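Broltix — Pièces et accessoires pour l'électroménager de cuisine
Accueil > Cuisson > Micro-ondes > Plateaux, anneaux et entraîneurs

Kit plateau tournant Laline 774 pour four à micro-ondes
Référence : 774
Marque : Laline
Disponibilité : en stock à l'entrepôt Yimer
Fiche mise à jour le 2025-08-14

Présentation
Le kit Laline 774 regroupe les pièces mobiles de la sole d'un four à micro-ondes domestique à plateau rond : le plateau en verre, l'anneau à galets et l'entraîneur central. Il remplace un ensemble incomplet, fêlé ou usé. Les pièces se montent sans outil et sans ouverture de la carrosserie.

Le kit ne comprend ni le moteur d'entraînement, ni la plaque de protection du guide d'ondes, ni les éléments de fermeture de porte. Ces pièces font l'objet de fiches séparées (voir Pièces associées).

Contenu de l'emballage
1 plateau en verre transparent, bord relevé
1 anneau à galets
1 entraîneur central à trois branches
1 notice de pose, français et néerlandais

Caractéristiques du plateau
Matériau : verre trempé
Diamètre extérieur : 270 mm
Profil : légèrement creux, bord continu
Empreinte inférieure : trois ergots moulés
Charge maximale en rotation : 4000 g, récipient compris
Passage au lave-vaisselle : oui, panier inférieur
Utilisation au four traditionnel : non

Caractéristiques de l'anneau
Diamètre hors galets : 180 mm
Nombre de galets : trois
Matériau : polymère résistant à la chaleur
Lavage : à la main, eau tiède, détergent neutre
Lubrification : aucune. Un corps gras sur l'axe des galets chauffe et déforme le moyeu.

Caractéristiques de l'entraîneur
Type : trois branches, emboîtement sur méplat
Axe moteur : méplat simple, forme en D
Hauteur totale : 17 mm
Sens de rotation : indifférent

Compatibilité
Le kit convient aux appareils dont la sole présente une piste circulaire de 180 mm et un axe moteur à méplat simple. La cote de la piste prime sur la marque de l'appareil. Deux fours vendus sous le même nom commercial peuvent recevoir des anneaux différents selon l'année de fabrication.

Modèles vérifiés par Broltix :
Varkex M400
Varkex M400 S
Varkex M2000, à l'exception de la version à sole céramique

Pour tout autre modèle, relever les cotes suivantes avant commande :
— diamètre extérieur du plateau d'origine, bord à bord ;
— diamètre de la piste de roulement sur la sole ;
— nombre de branches de l'entraîneur ;
— forme de l'axe moteur, entraîneur retiré ;
— hauteur entre la sole et le dessous du plateau posé.

Un plateau trop grand frotte sur la paroi arrière ou sur la face intérieure de la porte. Un plateau trop petit tourne normalement mais laisse les débordements atteindre la piste. L'écart admis sur le diamètre est de 2 mm en moins. Aucun écart en plus n'est admis.

Les appareils à sole plate, sans plateau, ne sont pas concernés par cette fiche.

Pose
1. Arrêter l'appareil et débrancher la fiche secteur.
2. Ouvrir la porte complètement.
3. Retirer l'ancien plateau, puis l'anneau, puis l'entraîneur. Ce dernier se tire à la verticale. Ne pas faire levier contre la sole avec un tournevis.
4. Nettoyer la piste de roulement avec un chiffon humide. Sécher.
5. Présenter l'entraîneur neuf, méplat contre méplat, et l'enfoncer jusqu'à la butée.
6. Poser l'anneau, galets sur la piste.
7. Poser le plateau et le faire tourner de quelques degrés à la main jusqu'à l'engagement des ergots dans les branches.
8. Rebrancher. Placer un récipient adapté contenant 400 ml d'eau au centre du plateau et lancer un cycle d'une minute.

La rotation doit être régulière. Un claquement répété à chaque tour indique un plateau mal engagé ou un galet posé hors de la piste. Certains moteurs synchrones démarrent dans un sens puis dans l'autre d'un cycle au suivant ; ce fonctionnement est normal.

Ne jamais lancer l'appareil à vide pour contrôler la rotation.

Contrôle de la cavité avant pose
Le remplacement du plateau donne accès à toute la sole et aux parois latérales. Broltix recommande de vérifier à cette occasion l'état du revêtement, de la plaque de guide d'ondes et du cadre de façade. Un revêtement écaillé jusqu'au métal, une plaque brûlée ou un cadre déformé imposent l'arrêt de l'appareil jusqu'à réparation. 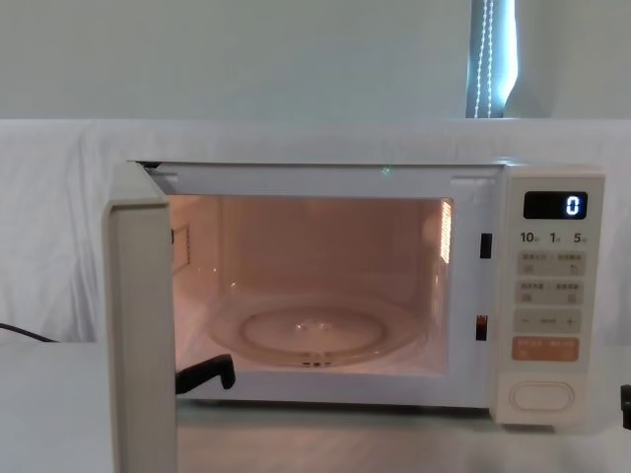

Le contrôle se fait porte grande ouverte, avant tout démontage. La lampe intérieure, lorsqu'elle s'allume à l'ouverture, suffit en général à repérer les traces de choc et les dépôts. Avec un plateau en verre transparent, la position de l'anneau se vérifie sans rien soulever : l'anneau et le moyeu se voient à travers le verre, et doivent paraître centrés l'un par rapport à l'autre. La plaque de guide d'ondes est ici le petit panneau rectangulaire de la paroi gauche ; les fentes d'aération occupent la paroi droite et doivent rester dégagées. Sur le cadre de façade, côté commandes, les deux logements noirs reçoivent les crochets de la porte. Aucun débris ne doit s'y trouver, et aucun objet ne doit y être introduit.

Les cotes se relèvent ensuite, appareil débranché. La piste de roulement est souvent marquée par un cercle plus mat sur la sole ; mesurer au milieu de cette trace. Sur une sole très encrassée, nettoyer avant de mesurer.

Entretien
Plateau : lavage à l'eau chaude ou au lave-vaisselle. Laisser refroidir le verre avant tout contact avec l'eau froide. Remplacer le plateau dès l'apparition d'une fêlure ou d'un éclat sur le bord.
Anneau : dépose et lavage une fois par semaine en usage courant. Les galets doivent tourner librement sur leur axe.
Entraîneur : essuyage à sec. Contrôler les branches à chaque dépose.
Sole : chiffon humide et détergent doux. Pas de poudre abrasive, pas de laine d'acier, pas de spray pour four.

Durée de vie
Essai d'endurance Broltix, charge centrée : 2000 cycles de cinq minutes sans usure mesurable des galets. Une charge décentrée accélère l'usure de l'anneau — cas fréquent avec les plats rectangulaires posés en travers.

Pièces associées
Laline 775 : anneau à galets seul, 180 mm
Laline 778 : entraîneur seul, trois branches, méplat simple
Laline 781 : plaque de guide d'ondes à découper, mica
Varkex P12 : moteur de plateau, axe en D (pose par un réparateur qualifié)

Conditionnement et livraison
Carton double cannelure, cales en cellulose moulée
Poids brut : 1,4 kg
Expédition depuis l'entrepôt Yimer, du lundi au vendredi
Commande passée avant 14 h : départ le jour même
Casse au transport : signalement sous trois jours ouvrés, photo du carton et du plateau à l'appui

Retours
Le kit est repris sous trente jours, complet et non utilisé. Un plateau lavé ou présentant des traces de galets est considéré comme utilisé. Les frais de retour sont à la charge de l'acheteur, sauf erreur de référence imputable à Broltix.

Questions fréquentes
Le plateau peut-il être commandé seul ?
Non. Le verre n'est plus vendu séparément depuis mai. L'anneau et l'entraîneur restent disponibles à l'unité.

Le kit convient-il à un four combiné avec gril ?
Oui pour le gril seul, si les cotes correspondent. Non pour la chaleur tournante : l'anneau n'est pas prévu pour un usage prolongé au-dessus de 200 °C.

Le plateau tourne par à-coups après la pose. Que vérifier ?
Dans l'ordre : engagement des ergots, propreté de la piste, position des galets, enfoncement de l'entraîneur. Si le défaut persiste avec une charge légère, le moteur est probablement en cause.

Peut-on utiliser l'appareil sans l'anneau ?
Non. Le poids du plateau porterait alors entièrement sur l'axe moteur.

Documents
Notice de pose 774 (PDF)
Gabarit de mesure à imprimer, échelle 1:1 (PDF)
Tableau des axes et entraîneurs Laline (PDF)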